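로봇 조작 입문 현장 견학 보충 자료
Birthorpe 공개 시연일 정리 (2024년 8월 29일)

지난 시간에 못 끝낸 이야기부터 합니다. 견학 보고서를 걷어 보니 절반이 점심 메뉴에 관한 내용이었습니다. 비빔국수가 훌륭했다는 데는 저도 이견이 없지만, 채점 기준표에는 국수 항목이 없습니다. 그래서 무엇을 보고 왔어야 했는지 뒤늦게 적어 둡니다. 다시 쓸 사람은 이 자료를 읽고 다시 쓰십시오.

1. 무엇을 보러 갔나

Birthorpe 연구동 2층에서 진행된 시연은 두 부분이었습니다. 앞부분은 Bondadel이라는 시뮬레이터 안에서 수납장을 다루는 과제였고, 뒷부분은 실물 팔을 쓰는 Menon 셀 견학이었습니다. 여러분 대다수는 실물 팔 앞에서만 휴대전화를 꺼냈습니다. 이해합니다. 화면 속 그리퍼와 기념사진을 찍기는 어렵습니다. 그래도 시험 범위는 앞부분입니다.

과제 자체는 설명하면 한 줄입니다. 수납장 문이 있고, 그리퍼가 있고, 안에 뭔가 있습니다. 냉장고에서 반찬통 꺼내는 일과 별로 다르지 않은데, 이것을 로봇에게 시키려고 대학원생 한 팀이 겨울방학을 통째로 썼습니다. 발표를 맡은 Thắng Đàm 연구원은 작년 1월에 첫 버전을 돌렸을 때 그리퍼가 문을 통과해 지나갔다고 했습니다. 충돌 설정을 빼먹었던 것입니다. 유령에게는 문손잡이가 필요 없지요.

2. 손목 시점이라는 것

시연 화면은 그리퍼 바로 뒤에서 손가락 쪽을 내다보는 시점이었습니다. 맨 뒷줄에서 "왜 이렇게 답답하게 보여 주느냐"는 질문이 나왔는데, 그날 나온 질문 중 제일 좋은 질문이었습니다. 질문한 학생은 본인이 좋은 질문을 한 줄 모르는 눈치였습니다.

사람은 문을 열 때 방 전체를 봅니다. 정확히는 본다고 생각합니다. 손목 시점에서는 그런 사치가 없습니다. 두 손가락은 늘 화면 아래쪽에 버티고 있고, 정작 일거리인 수납장은 왼쪽 가장자리로 밀려나 있으며, 나머지는 어둡습니다. 정책 신경망이 이 시점만 입력으로 받는다면, 이것이 그 순간 가진 세계의 전부입니다. 아래 화면을 다시 보고, 보고서에 "로봇이 주방을 둘러보았다"라고 쓴 사람은 그 문장을 지우십시오.

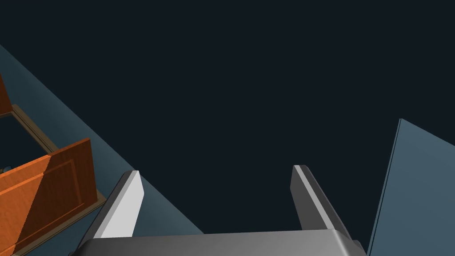

Elibariki Mbwambo

문은 열려 있고 손가락도 벌어져 있습니다. 여기서 두 가지를 구분해야 합니다. 문이 열려 있다는 것은 환경의 상태이고, 손가락이 벌어져 있다는 것은 로봇의 상태입니다. 보고서에서 이 둘을 합쳐 "열림 상태"라고 쓴 사람이 여럿 있었습니다. 어느 쪽이 열렸는지 모르는 채로 제어기를 짜면, 나중에 디버깅하면서 인생을 돌아보게 됩니다.

한 가지 더. 이 한 장만으로는 로봇이 문을 연 것인지 처음부터 열린 채로 시작한 것인지 알 수 없습니다. 에피소드의 초기 조건은 화면이 아니라 설정 파일에서 확인합니다. "로봇이 문을 성공적으로 열었다"라고 쓰려면 근거를 대야 하고, "분위기상 그런 것 같았다"는 근거가 아닙니다.

3. 작은 것이 작게 보일 때

수납장 안쪽, 화면 왼쪽 끝 가까이에 조그만 파란 것이 있습니다. 무엇인지 물어보면 답이 갈립니다. 컵이라는 사람도 있었고 병뚜껑이라는 사람도 있었고, 한 명은 화면의 먼지라고 썼습니다. 이 해상도에서는 형태를 가려낼 수 없다는 것이 맞는 답입니다. 모르겠다고 쓰면 감점될 것 같아 컵이라고 쓴 사람들에게 말하는데, 모르겠다고 쓴 학생이 만점을 받았습니다.

이 문제는 인식기에게도 똑같이 어렵습니다. 몇 픽셀짜리 덩어리를 놓고 분류기는 대개 무언가 이름을 대고, 그것도 꽤 자신 있게 댑니다. 그 점에서 기말고사 답안지와 닮았습니다. 손목 카메라를 하나만 쓸 때 생기는 약점이고, 보통은 다음과 같은 식으로 보완합니다.

가. 고정 시점 카메라를 추가한다. 계산량이 늘고, 실물에서는 거치대를 누가 발로 찬다.
나. 접근 경로를 바꿔 대상이 화면 중앙으로 들어오게 한다. 팔의 관절 한계와 상의해야 한다.
다. 이전 프레임의 정보를 기억하게 한다. 틀린 것도 같이 기억한다.

Đàm 연구원의 팀은 나를 택했다고 합니다. 가를 택하지 않은 이유를 물었더니 거치대 이야기를 아주 길게 해 주었습니다.

4. 두 화면 비교하기

재제출 과제의 핵심입니다. 같은 장면에서 나온 화면을 한 장 더 드립니다. 구도가 워낙 비슷해서 같은 그림을 두 번 붙였다고 생각할 수 있는데, 그렇게 쓴 보고서가 벌써 나올 것 같아 미리 말해 둡니다. 다른 화면입니다.

볼 곳은 손가락과 수납장 안쪽입니다. 손가락의 기울기를 앞의 화면과 견주어 보십시오. 앞에서는 끝으로 갈수록 살짝 벌어지는데, 다음 화면에서는 양쪽이 안쪽으로 기울어 있습니다. 평행 그리퍼라고 이름 붙은 물건이 화면에서는 좀처럼 평행해 보이지 않습니다. 투영을 배울 때 졸았던 사람은 강의노트 13쪽으로 돌아가십시오.

수납장 안쪽의 작은 물체도 여전히 왼쪽 끝에 걸려 있습니다. 어두운 몸체에 푸르스름한 흰 테두리, 적갈색 기운이 조금 보입니다. 정보가 늘었으니 이제 컵이라고 써도 되느냐는 질문이 나올 텐데, 안 됩니다. 앞 화면의 파란 것과 같은 물체인지조차 여러분이 따져 볼 일입니다. 손가락 사이는 두 화면 모두 비어 있습니다.

조명도 한 번 보십시오. 왼쪽 손가락 안쪽 면은 거의 하얗고 오른쪽 손가락은 그보다 어둡습니다. 같은 손의 두 손가락인데 밝기만 믿고 분할하면 서로 다른 부품이 됩니다. 나무 문도 한쪽 절반은 밝은 주황, 다른 절반은 짙은 녹빛입니다. 색 임계값 하나로 문을 찾겠다는 계획서를 낸 조는 계획을 다시 세우십시오.

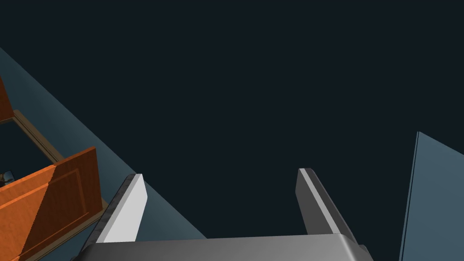
5. 재제출 안내

분량은 6쪽 이내입니다. 표지는 쪽수에 들어가며, 표지를 두 장 만든 사람은 두 장 다 들어갑니다. 배점은 다음과 같습니다.

화면에서 확인되는 것과 추측한 것을 구분했는가: 30점
두 화면의 차이를 시점, 자세, 조명으로 나누어 설명했는가: 30점
추가로 필요한 센서나 기록을 제안했는가: 20점
문장: 20점

제출은 이 자료가 올라간 시각부터 72시간입니다. 서버 시계가 기준이고, 여러분 방의 시계는 기준이 아닙니다.

Menon 셀에 관해서는 쓰지 않아도 됩니다. 실물 팔이 상자를 옮기는 모습이 인상 깊었다는 문장은 이미 충분히 읽었습니다. 꼭 쓰고 싶으면 비상정지 버튼의 위치를 함께 적으십시오. 위치를 기억하는 사람만 쓸 자격이 있습니다.

참고할 만한 것: 강의노트 4장 좌표계, 5장 투영, 그리고 시연 때 나눠 준 Gerau 실습 묶음의 앞부분. 실습 묶음을 Birthorpe 로비에 두고 온 사람은 과 사무실에서 다시 받을 수 있습니다. 꽤 여러 부가 우편으로 돌아왔습니다.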